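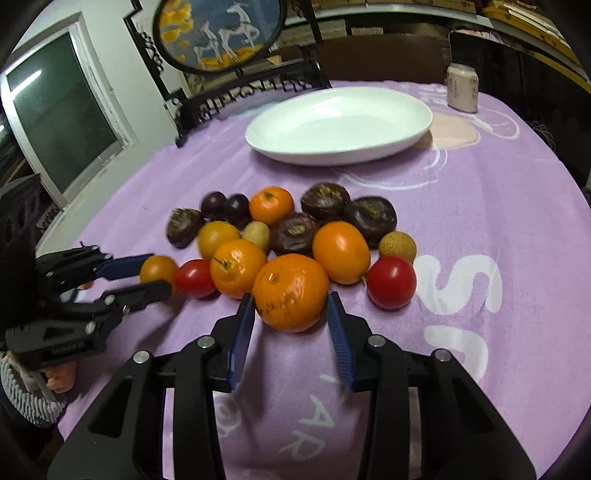
4. Showing the task by hand

Read section 3 first if the grippers haven't been paired. Everything below assumes two grippers, charged, pads on, both showing up in the Farer recorder. If only one shows up go back to 3.2.

This section covers the fruit-to-plate task, because that's the one most new sites start with. Same steps work for cups, blocks, cutlery and so on. Change the items, keep the order.

Last edited Aug 10, 2022. Replaces the April sheet – bin any printed copies of that.

4.1 Before you start

You will need:
Two hand grippers, left and right
Phone with the recorder app open
A table you can reach across from both sides
Cloth, any colour, printed is fine
One plate or shallow tray, empty
Mixed fruit. Different sizes, different skins

1. Put the cloth on. Smooth out big folds. Small ones don't matter.
2. Plate at the far side of the table, away from whoever is showing the task.
3. Fruit in the middle, close together. Touching is good. The robot has to learn to get one piece out of a crowd, so don't space it out nicely.
4. Leave other things on the table if they're normally there. A drinks can near the plate is fine. Don't move it halfway through a run though.
5. Wipe the pads with a dry cloth. No spray.

Note: keep stems on where you can. Stems, leaf ends, rough patches, all useful. Perfect round fruit only teaches it perfect round fruit.

Note: soft fruit gets used up. Anything split or leaking comes off the table at once, juice on the pads ruins the grip for the rest of the session.

CAUTION: The jaws pinch. Keep loose sleeves, cuffs and hair away from the linkages. Do not put fingers between the arms to free a stuck piece. Open the jaws fully, then lift it out.

4.2 Holding the gripper

1. One gripper per hand. Left is left. Swapping them over mid-session will mix up the tracks and the whole batch has to go.
2. Hold by the handle only. Not the arms, not the housing.
3. Squeeze slowly until the pads meet, then let go slowly. Do this 4 times. The recorder uses these to set open and closed.
4. Check the reading in the app. Fully closed should be 2 or under. If it's higher, redo step 3, then see 4.6.

The grip is stiffer than it looks. Relax the wrist or you will be sore by lunch.

4.3 Recording one run

1. Press Start in the app. Wait for the beep.
2. Hold both grippers still over the edge of the table, jaws open, for 2 seconds.
3. Bring one gripper in towards the piece you want. Jaws either side, low, pads level with the widest part.
4. Close until it just holds. Don't crush. If you can see the skin dent you've gone too far.
5. Lift straight up, clear of its neighbours, then across to the plate.
6. Lower it on to the plate. Open. Back off the way you came in.
7. Next piece. Either hand. Take whichever is nearer.
8. When you've finished, both grippers back to the table edge, jaws open, hold 2 seconds, press Stop. 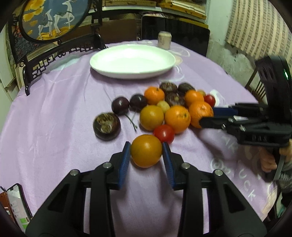
Both hands can work at the same time and you should let them. One hand steadying a piece at the side of the heap while the other goes for the front is a perfectly good run, people do it without thinking. What you mustn't do is cross arms. If the left has to go past the right, wait, or let the right take that piece instead.

Round fruit rolls. Let it roll, follow it, pick it up where it stops. Don't use your free fingers to push it back. A run with a bit of chasing in it is worth keeping. A run with a bare hand in the middle of it isn't.

Note: no talking to the person opposite with the gripper waving about. The tracker records all of that. Put it down if you need to chat.

4.4 Order and mixing up

Don't pick in the same order every time. The robot will learn the order and not the fruit – we had this at the Adwood site and had to redo the lot.

1. Do 8 runs with one layout.
2. Stop. Shuffle the heap by hand, grippers down, recorder off.
3. Turn a few pieces over so the stem end is facing another way.
4. Move the plate a hand's width. Left, right, nearer, doesn't matter.
5. Do another 8.
6. Change who is showing the task if you can. Left-handers especially wanted.

A full set is 200 good runs. Don't try to do it in one go. Bad runs go up when people get tired and then you spend longer sorting than you saved.

Small things are harder than big ones. Grapes, cherry tomatoes, chestnuts: come in from above at a slant and close very gently. Big oranges: open the jaws right up before you go in, otherwise you knock the heap. Joined fruit counts as one piece. Lift by the fruit and let the other one hang, or put it down and try again. Don't pull them apart with the grippers.

Hard shiny shells slip. If a chestnut pings out twice in a row leave it till last.

4.5 Keep or bin

Decide straight after each run, while you can remember it. Keep or Bin button, bottom of the screen.

Keep if:
Every piece you picked up ended on the plate, even if it took more than one go
You dropped one on the cloth and picked it up again with a gripper
The heap collapsed but you carried on

Bin if:
Something went on the floor
You touched the fruit with your hand
You forgot the still hold at the start or end
Someone leaned across
The app lost either gripper, even for a moment

If you're not sure, bin it. Another one takes a minute.

CAUTION: Bin can't be undone on Medatex tablets. On phones it sits in the deleted folder untill you close the session.

4.6 If something's wrong

No light on the housing. Battery. Swap it, pair again (3.2), redo the four squeezes.

Light on but not in the app. Close the app completely and reopen. If still nothing turn the gripper off and on with the app open.

Closed reading too high. Something on the pads, usually a bit of peel or stem. Clean. If still high, a pad has slipped in its holder. Press it home from the outer end till it clicks.

Jaws close unevenly. Check the pivot pins, both sides. A pin that's worked out can be pushed back in with your thumb. If it comes out again don't glue it, ask for a new arm set. Katayama arms and the older arms are not the same length, do not mix them on one gripper.

Track jumps about. Usually strong reflections – a glossy screen or a window in the background. Turn off lights that shine straight at the glass or angle the table. A plain cloth over the shiny thing also does it.

Fruit keeps slipping. Pads worn smooth. Look at the ribs, if you can't feel them with a fingernail change the pair. Always change both pads together.

App says storage full. Finish the run your on, bin nothing in a panic, upload, then carry on.

4.7 Finishing up

1. Close the session in the app. Wait for the tick.
2. Upload over wifi, not mobile data.
3. Wipe pads and arms. Dry cloth again.
4. Grippers back in the case with jaws open. Stored closed, the pads go flat on one side.
5. Batteries on charge.
6. Write the number of kept runs on the site sheet, and the initials of whoever showed the task.

Fruit that has been gripped all day isn't for eating. Throw it out.

Next: section 5, checking the runs before training.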